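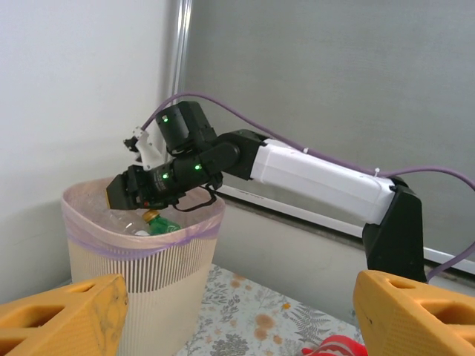 La corbeille, côté rayures. Elle fait plus élégante qu'elle n'est.

Temps de lecture : 3 min

J'ai longtemps cru que débarrasser une table était une activité simple. On prend, on jette, on passe l'éponge. Puis j'ai emménagé dans une commune qui change ses consignes de tri chaque année en janvier, et j'ai découvert que je pouvais rester debout, une bouteille à la main, à réfléchir comme devant une déclaration d'impôts.

Le bouchon, par exemple. Avec ou sans ? Mon voisin de palier, Bartosz Śliwiński, dévisse tout et garde les bouchons dans un bocal, par couleur. Il en est à 3289, chiffre qu'il m'a donné sans que je demande rien et qu'il m'a répété le lendemain, au cas où. Moi, je les laisse sur les bouteilles. Nous restons courtois, mais on ne s'invite plus à dîner les mêmes soirs que les Michalski.

Pour la table, j'ai choisi une nappe à fleurs grises sur fond blanc, avec des taches orangées ici et là. Les taches sont dans le motif. Je le précise à chaque invité, et je vois bien que personne ne me croit. C'est pourtant un achat dont je suis content : une nappe qui arrive déjà tachée vous enlève une inquiétude, et quand le soda déborde on peut toujours accuser le fabricant.

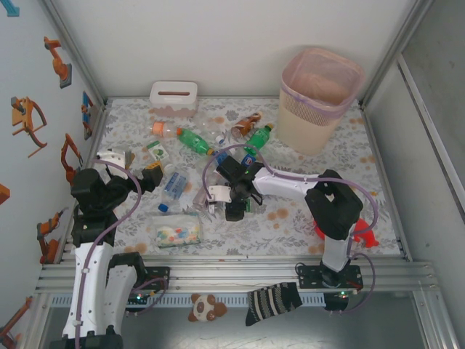 Les bouteilles, elles, ont une manière bien à elles d'occuper le terrain. Debout, elles se tiennent à peu près. Couchées, elles roulent vers l'endroit le moins pratique, c'est-à-dire vers le fond, et il faut tendre le bras par-dessus tout le reste pour les récupérer. Le bouchon rouge, le bouchon jaune, le bouchon orange : Bartosz aurait eu de quoi s'occuper. Quant à la boîte de mouchoirs, elle ne bouge jamais. Je la contourne. Elle a sa place contre le mur et je n'ai pas l'intention de rouvrir le dossier.

Ma méthode, si on veut lui donner ce nom, tient en peu de choses. Je commence par les bouteilles transparentes, parce que ce sont celles qu'on oublie. Sur une nappe claire, une bouteille vide se fait très discrète et on la retrouve avec le coude. Ensuite viennent les vertes, puis la brune, et enfin les petits cartons, que j'aplatis quand j'y pense. J'y pense une fois sur deux.

Reste le geste final, au-dessus de la corbeille. Il y a l'école du lancer et l'école du dépôt. J'ai pratiqué la première pendant 18 ans, avec un taux de réussite que je préfère garder pour moi. Depuis, je dépose.

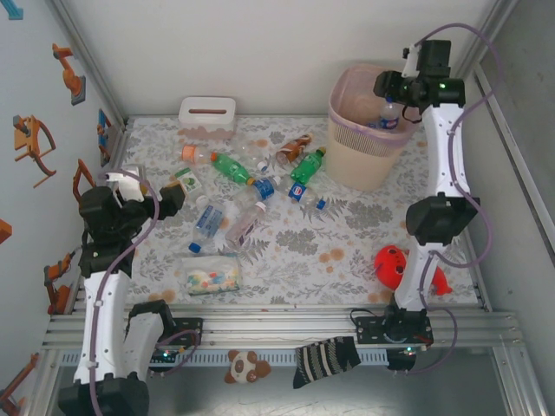 Étiquette bleue, bien droite dans la corbeille. On applaudit.

Le sac mérite un paragraphe. J'en prends des roses, translucides, achetés par rouleaux chez Allness un jour où il n'y avait plus que cette couleur. On rabat le bord par-dessus celui de la corbeille et, en principe, il tient. En pratique, il glisse à la troisième bouteille et tout est à refaire - main comprise, jusqu'au poignet. J'ai essayé l'élastique, puis la pince à linge. J'en suis revenu au nœud sur le côté, moche mais solide.

Pour la suite du voyage, tout part dans le coffre de la Mondeo, direction la déchetterie. La dernière fois, je suis arrivé à 17 heures, soit exactement l'heure de fermeture. Le sac a donc passé la nuit dans la voiture. Je ne recommande pas, surtout s'il reste un fond de jus d'orange.

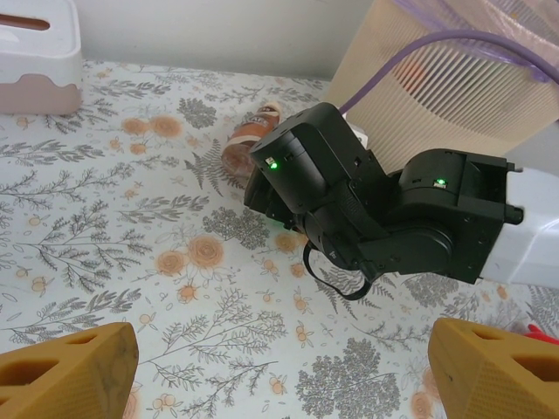 La petite dernière

Il y en a toujours une. Vous avez vidé la table, vous avez noué le sac, vous avez déjà l'éponge à la main, et vous en trouvez une petite, couchée derrière quelque chose. Chez moi elle a droit à un traitement de faveur : elle reste jusqu'au lendemain. Je ne vais pas rouvrir un sac pour si peu, et le nœud sur le côté ne se défait qu'aux ciseaux.

Bartosz, à qui j'ai raconté l'affaire dans l'escalier, a seulement voulu savoir de quelle couleur était le bouchon.

Contact - © Le blog du palier, tous droits réservés - Retour en haut de page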